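# Plarier 200 Lap Counter and Finish Timer

Sold by Elline Track Supply. Item 1417. Page updated February 15, 2024.

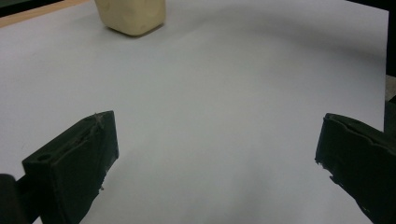
## What it does

The Plarier 200 counts laps and records finish times for club track meets. Each runner wears a chip on a shoelace, and a mat across the finish line reads it. The name comes from the 200 chips in the case.

The maker calls it "meet-ready in minutes." We set ours up at a club night in June and would not repeat that claim. Allow most of an hour the first time.

## Where we have doubts

- **Sprints.** The brochure says it is fine for all distances. We would not use it to split a close 100 meters. A chip on a foot is not a chest crossing a line.
- **Battery.** Rated for a full day. Ours got through an evening, and that is all we can vouch for.
- **"Works with any results software."** It saves a plain text file. Whether your software likes that file is between you and your software.

For the 3000 meters, with lapped runners all over the place, it did well. The lap counts matched our hand sheets. We still kept the hand sheets.

## How it compares

The Femine mat is lighter and cheaper, but it missed chips when runners crossed in a bunch. The Villaseñor system is better than both for large meets, and priced so that few clubs will ever find out.

## In the case

- Finish mat, in 3 sections
- Reader box with charger
- 200 shoe chips with ties
- Printed guide (the online one is newer, so use that)

## Before you order

Check whether your league accepts chip times for the events you run. Many want a hand time as backup. Lost chips are charged singly, and clubs lose more of them than they expect. Returns are accepted if the mat has not been used outdoors.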